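Consejos para la casa cuando hay un desfile o una fiesta en su calle

Vivo desde hace 11 años en una calle por donde pasan los desfiles del barrio. Al principio no preparaba nada y después tenía sustos. Ahora sigo los mismos pasos cada vez, y los escribo para los vecinos que llegaron hace poco. Perdonen mi español, no es mi primera lengua.

La puerta y las llaves

Cierre con llave también cuando usted está dentro. En un día de fiesta entra mucha gente al portal para buscar sombra o un baño, y la mayoría es amable, pero una puerta abierta es una invitación. Yo dejo las llaves de repuesto en casa de una vecina de otra calle, nunca debajo de la maceta. Si tiene un cerrojo que va duro, ponga un poco de grafito la semana anterior. El aceite de cocina no sirve, atrapa el polvo.

Las ventanas de la planta baja

Baje las persianas hasta la mitad y retire del alféizar lo que se pueda coger con la mano. Para las ventanas correderas corto un palo de escoba a la medida del carril y lo pongo acostado. Cuesta casi nada y desde fuera no se puede abrir. Si quiere un cierre comprado, el modelo Kiltari se monta con dos tornillos.

Si oye una pelea o un disparo

Aléjese de las ventanas y lleve a los niños a una habitación interior, o al pasillo. No salga al balcón para mirar ni para grabar. Llame a emergencias y diga primero la dirección, después lo que oyó. Yo tengo la mía escrita al lado del teléfono, porque con los nervios una vez dije el número del edificio de enfrente.

La bicicleta y el coche

Saque el coche de la calle la noche antes. La bicicleta va dentro de casa. Si no hay espacio, use dos candados distintos, uno para el cuadro y otro para la rueda. Mi candado Dirnel es de combinación, y cambié el código de fábrica el mismo día que lo compré. Háganlo ustedes también.

Una mesa con lo necesario

La tarde antes junto en una mesa lo que puedo necesitar: linterna, pilas, botiquín pequeño, cargador, agua y una lista de teléfonos. Los papeles del seguro los guardo en una carpeta aparte, en el armario. 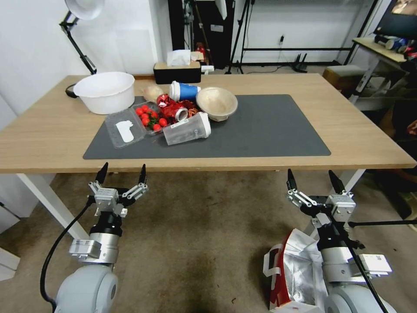 Después de la fiesta

Dé una vuelta por el portal con guantes gruesos y recoja los vidrios con escoba y pala, no con la mano. Los trozos pequeños se levantan bien con una rebanada de pan o con papel mojado. Si encuentra un casquillo o algo parecido, no lo toque y avise a la policía. Revise también las cerraduras y el buzón. El mío lo forzaron un martes y yo lo vi el viernes.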